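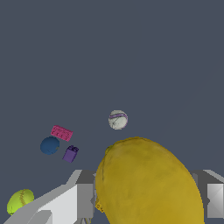
Stipendium und Masterplatz: erst zusagen oder erst abwarten?

Forum Studium und Finanzierung, Unterforum Biologie und Lebenswissenschaften

moosfarn
Hallo ihr Lieben, ich lese hier schon seit dem dritten Semester still mit und brauche jetzt doch mal euren Rat (wird etwas länger, tut mir leid!). Ich schreibe gerade meine Bachelorarbeit in Biologie und habe eine Zusage für den Master in Zellbiologie. Gleichzeitig läuft meine Bewerbung bei der Kandska-Stiftung, und die melden sich erst im Dezember. Den Studienplatz muss ich aber vorher annehmen, und ohne Stipendium wird die Miete dort wirklich eng, mir fehlen dann jeden Monat 367 Euro. Würdet ihr trotzdem zusagen? Meine Eltern sagen ja, mein Bauch sagt jein.

Skestell
Zusagen, liebe moosfarn, und zwar heute noch! Einen Platz kann man zurückgeben, aber einen verfallenen bekommst du so schnell nicht wieder. Ich stand vor einigen Jahren genauso da und habe mir das erste Semester mit einem Job in der Institutsbibliothek finanziert, das war anstrengend, aber ich denke gern daran zurück, auch an die Kolleginnen und den furchtbaren Kaffee.
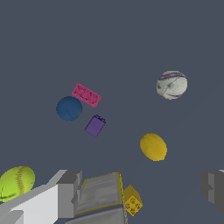 Cele_im_Labor
Da muss ich ein bisschen widersprechen, auch wenn Skestell es sicher gut meint. Zellbiologie heißt ganztägige Praktika, bei uns ging es oft bis 19 Uhr, und danach noch arbeiten gehen, das habe ich 2 Monate durchgehalten und dann war ich krank. Ich würde beim Studienbüro fragen, ob du den Beginn um ein Semester schieben kannst. Das steht selten auf der Webseite, aber fragen kostet ja nichts.

Skestell
Schieben würde ich nur mit schriftlicher Bestätigung. Bei mir hieß es am Telefon »kein Problem«, und dann wusste in der Zulassungsstelle keiner davon. Und schau bitte in die Bedingungen von Kandska, manche Stiftungen fördern nur Leute, die schon eingeschrieben sind!

moosfarn
Oh, guter Hinweis, das mit der Einschreibung steht wirklich drin, auf Seite 2 ganz unten. Dann fällt Schieben wohl weg.

Cele_im_Labor
Gut, dann nehme ich das zurück, zumindest halb. Frag aber in der Arbeitsgruppe nach einer Hiwi-Stelle, dann bist du wenigstens sowieso im Haus. Und probier es noch bei Cleltum, die haben einen kleinen Fonds für den Übergang zum Master, da bewerben sich meinem Eindruck nach viel zu wenige.

moosfarn
Danke euch beiden, ehrlich, ich habe gerade zugesagt und mir ist ein bisschen schlecht, aber auf die gute Art. Weiß jemand, ob Cleltum ein Gutachten will oder ob der Notenspiegel reicht?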